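Rodari releases new alignment tool for hand-held gripper recordings

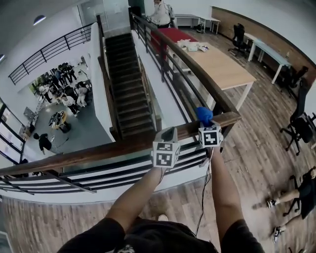 Two hand-held grippers with marker cubes at an upper-floor handrail.

Rodari has released version 5 of its alignment software, which turns recordings from hand-held grippers into motion data for training robot control programs. The tool reads the printed markers on each gripper and calculates where both hands are in the room, also when one of them is hidden from the camera for a short time.

The previous version often lost the position near stairs and glass, where reflections confused the tracking. According to Dorottya Dobos, who leads the perception work in the Drekovdale office, the new version was checked on 891 recordings, and the share that must be corrected by hand fell to nearly 27 percent.

"Before, it was more than half," Dobos said. "The time stamps of the left and the right gripper were the most difficult part — a small delay is enough to spoil a two-handed task."

The planning module, developed together with Dmytriv, stays the same for now. Users of Notwood, the older viewer, can open the new files after an update. The company says that 80 test users already have access, and a public download is planned for December.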